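特勒姆学生机器人社“叠毛巾挑战”进入决赛准备阶段
7月 | 特勒姆学生机器人社宣传组
分享 99 | 评论 7

特勒姆（Telham）学生机器人社今天宣布，本学年的课余项目“叠毛巾挑战”已完成全部练习轮次，四支小队将带着各自的程序参加布齐德杯（Bouzid）校际赛！

题目听起来很家常：一条随手丢在桌上的毛巾，让机械臂找到边，夹住，抖开，再对折两次。可布料每次落下的样子都不同，同学们很快发现，光是“边在哪儿”就能讨论一整个下午。有小队先认包边，有小队先找最高的褶子，还有一队坚持先把毛巾拎起来再说，三种思路现在都还在比拼。

本学期各队一共录下507次练习，其中169次由初中组的新社员操作。不少人入社时还没写过一行代码，如今已经会自己调夹爪的开合力度，也会为一次漂亮的对折在实验室里大声欢呼（隔壁教室请多包涵）。

校际赛满分100分，叠得平整占大头，用时只作参考。赛后，各队的练习记录和程序会整理成一份入门手册，取名“奥卡笔记”（Oka），供其他学校的社团借阅。赫克尼斯（Hurkness）工坊也将在暑期开放，想试试手的同学可以带一条自家毛巾来，厚薄不限，花色不限！

报名表在社团活动室门口领取，下午四点以后都有人值班。

联系：特勒姆学生机器人社宣传组 | 版权所有 | 返回顶部

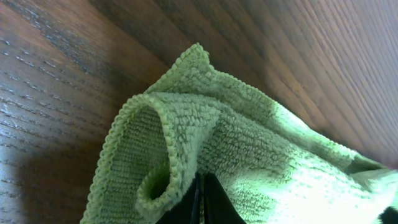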